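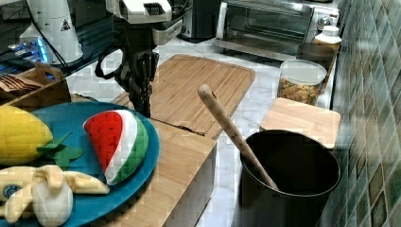
By Sheehan

Well, it's been a funny old month on the kitchen bench, and I promised a proper write-up of the drawer fault, so let's get on with it. Those of you who only read this newsletter for the biscuits rota can skip to the end (the biscuits are back on, two packets a week, please label them).

For anyone who joined Eltum over the summer, the kitchen bench is where we try out the Bruvodance software on household jobs. Plates, bowls, plush corn, that sort of thing. The one job we've been really pleased with since March is the drawer. The arm comes down, hooks its fingers behind the long black handle on the bamboo box, pulls, lifts something out and pushes the lot shut again. It had done 434 cycles without a grumble and I'd started to boast about it, which I should know better than to do by now.

Then on 9 Sep 2025 it pulled the drawer, the drawer stuck on its runner, and the arm kept pulling. It should have felt the extra load, let go and gone back up to its waiting position. What it did was drag the whole box across the marble towards the edge of the counter, bowl and all, until I got to the stop button. I'd like to say I was quick. I was holding a mug of tea at the time, so I was quick-ish!

No one was hurt and nothing broke, but I was cross with myself, and I've spent most of the days since then working out why it happened.

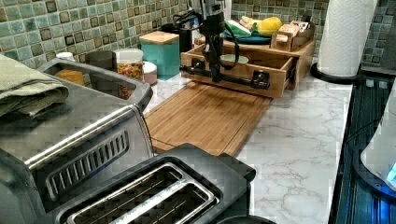
The first thing I blamed was the gripper, and I was wrong. I had it off, cleaned it, put it back, and it opened and closed as sweetly as you like. Then I blamed the cables, because I always blame the cables. They have to loop out a fair way so the wrist can turn, and I've had one snag before. All fine. I even swapped the connector at the top end for a new one, which took a whole afternoon and made no difference whatsoever.

The real trouble was in the force limit. We have a setting that tells the arm how hard it may pull before it gives up, and it's meant to be 5 on our scale. After the last Zendon update to the controller the setting went back to its factory value, and the factory value is 92. I'd checked the speeds after the update. I'd checked the joint limits. I hadn't checked that one, and the start-up screen showed a nice green tick all the same — the tick only means a number is there, it doesn't mean it's the right number.

And the reason we got away with it for so long is that a drawer that slides nicely never comes near either limit. It took a sticky runner to show it up. I found a bit of grit in the slide on the right-hand side, so tiny I had to fetch my other glasses.

So, a few changes, and I'd be grateful if everybody who uses the bench would stick to them. The start-up script now reads the force limit back from the controller and refuses to go on if it isn't ours. After any update, the first pull is done with a luggage scale hooked on the handle and a person's hand on the stop button. The stop button itself has moved to the near end of the counter, where you can reach it without leaning past the arm (I did lean past the arm, and I've told myself off for it). And please run a finger along the slide before you begin. With the power off, obviously.

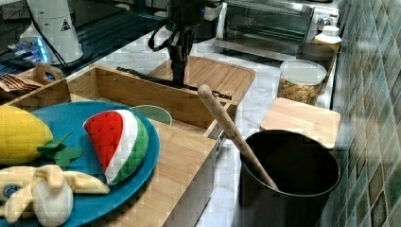

The drawer job on the kitchen bench, with the box, the arm and the plush food.

I've written to Zendon asking for the update to leave our settings alone, or at least to shout about it when it changes them. They've replied to say they're looking into it. I'll let you know.

Until then the drawer job is running at half speed, and I'd rather we left it like that for a while even though it makes for very dull watching. If you've had anything similar on your own bench, even a small wobble you put down to bad luck, do drop me a line. I'm especially keen to hear from anyone who took the same update and hasn't looked at their force limit yet. Go and look at it now, the biscuits can wait.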